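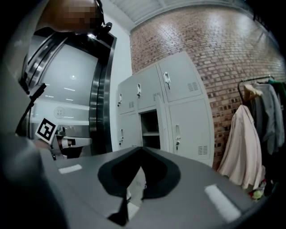

Square marker card with a small white part beside it. Rustow, Thursday afternoon.

Braswood opened its Rustow site to visitors on Thursday, and I went along with Védís Baldursdóttir from our walking group. They make the low-sugar porridge and seed bars that a lot of us eat, and I wanted to know what goes in them.

The tour took 24 of us round the mixing room and the ovens. Hairnets on, rings off. The bars are sweetened with dates and a little chicory syrup. A batch of oats weighs 200 kilos and is toasted before anything else is added, so the plain bar tastes nutty even though it has no nuts in it.

Afterwards there was a talk on reading labels. The dietitian told us to look at the per 100 g column and ignore the front of the pack. Védís asked about dried fruit and was told it still counts as sugar, so keep the portion small.

We tried the Stisindale bar, which comes out in December. It has 15 g of oats and a lot of pumpkin seed. I found it dry. Védís bought two boxes.

Parking is free, but the café shuts at three.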